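Former Prundthorpe laundry to reopen as dance company's home

Skendeo has rehearsed in borrowed rooms for most of its life. The dance company has used a church hall, two school gyms and, for one winter, the upstairs of a carpet showroom. In September it signed a lease on the old Koskela laundry on the east side of Prundthorpe, and its artistic director has been sleeping badly ever since.

"I wake up thinking about drains," she said. "There are a lot of drains in a laundry."

The building has been vacant since the laundry moved its work out of town. Skendeo has the ground floor and the loading bay, a total of 1210 square meters, on a lease that runs 30 years. The upper floor stays with the landlord, who uses it for storage.

The plan calls for two studios and a theater with 114 seats. The director wanted more seats at first. The fire exits settled the matter, and she now thinks the smaller number suits the company's work.

"Our last three shows sold well in small rooms and badly in big ones," she said. "I'd like to stop paying for seats with coats on them."

The company will keep the Koskela name painted on the north wall. It will not keep the boiler, which has to be cut up and carried out in pieces. The floor is the largest single expense. Concrete is hard on dancers' shins and knees, so both studios will get a sprung floor built over the old slab, with a ramp at each door to make up the difference in height.

"You can put up with bad lights and a bad heater," she said. "You can't put up with a bad floor. I did it in my twenties and I pay for it on stairs."

She started dancing late, at 16, after a knee injury ended her time as a hurdler. She came to Prundthorpe for a single summer job and stayed on. Skendeo began the next year with four dancers and a van. It now has nine dancers on contract, plus a youth class that meets on Wednesday evenings and has a waiting list.

The youth class will move in first, as soon as the smaller studio passes inspection. The theater will open later with "Jeltis," a new piece for seven dancers that she has been making in sections. It lasts 40 minutes and has no intermission. She would not say much about it.

"It has a lot of walking in it," she said. "People hear that and look worried. They should come anyway."

Asked whether a town the size of Prundthorpe can support a dance theater, she said the rent on the laundry was lower than what the company had been paying for halls by the hour. Other groups will be able to rent the space on nights when Skendeo is on tour – a choir and a puppet theater have already asked.
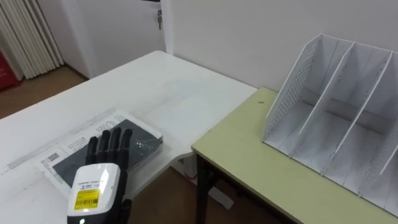
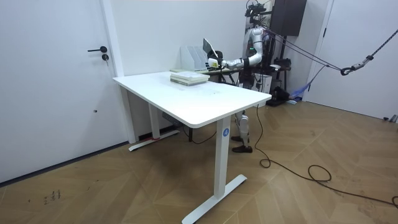
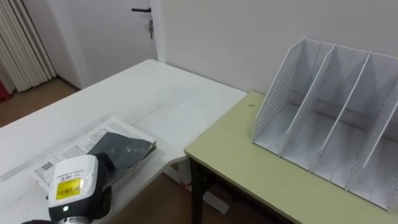

Reading time: 2 minutes

Work on the drains starts next month. The seats, bought secondhand from a movie theater, are in the loading bay under a tarp. Skendeo's office will stay at its current address until the heating is in, and tickets for "Jeltis" will go on sale there and at the door.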